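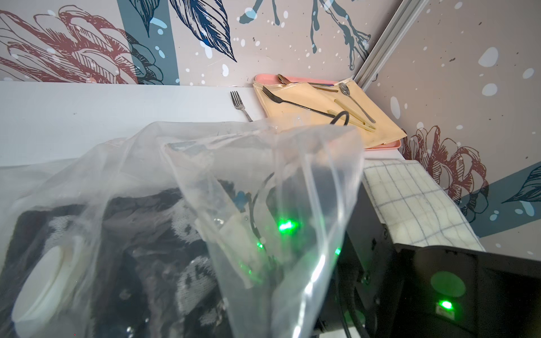 Utensil sorting is going to a robot arm. What happens to our jobs?

Asked by Halyna Lysenko, 10 Nov 2025

I work in the tray room at Brolton. Forks, spoons and chopsticks get laid on a cloth napkin on each tray, and until May we did all of it by hand. Now the arm does the plain sets and I get the mixed ones plus whatever it drops. My supervisor wants 90 trays an hour from the station. Has anyone else been through this? Did they cut hours?

2 answers

Vira Hutsuliak
We got ours at Skatulia last year. Hours stayed the same but the work changed. I used to set 70 trays an hour, now I mostly clear stops and restock. Less wrist pain, more standing and waiting. Ask for the training in writing, and ask who gets blamed when the count is short. Ours took 20 shifts to settle down.

koval_2
depends on the company. check your contract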